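I have been meaning to sort the hall cupboard since May, and on 20 August 2018 I finally ran out of excuses. It rained, the telly was rubbish and I couldn't find a single matching pair of gloves. So out it all came!

You would not believe what fits in one cupboard. Dog leads (we haven't had a dog for six years), a bag of tent pegs, 12 tea lights, the good scissors I'd accused everyone of stealing, and a scarf from our holiday in Lultamholm that I'd completely forgotten I owned. I had the lot spread down the hall and halfway up the stairs, and for a good hour it looked far worse than when I'd started.

What I needed was baskets. I'd looked at the proper wicker ones in Kokwood and they were 25 quid each, which is daft for something that's going to hold hats. Then I remembered the yellow plastic one up in the loft – woven, rectangular, tape wrapped all along the rim – and went up to fetch it. It's so bright! I love it. It's going on the middle shelf for gloves and scarves, and nobody will be able to say they couldn't find it.

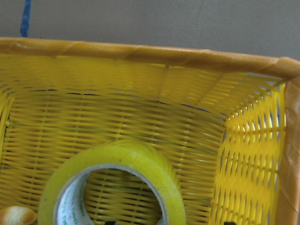
Donnie Moffat reckons I should forget baskets altogether and put up a row of hooks, as anything that goes in a basket sinks to the bottom and stays there till spring. He may have a point about the hats. I've told him he can come and drill the holes himself, and we'll see how keen he is then.

For now it's gloves and scarves in the yellow one, shoe polish and brushes in an old biscuit tin, and everything to do with the car in a carrier bag on the floor until I think of something better. The tent pegs have gone to the shed. The dog leads I put back, I couldn't quite do it.

Next job is the drawer under the phone – wish me luck, I think there are batteries in there older than the house.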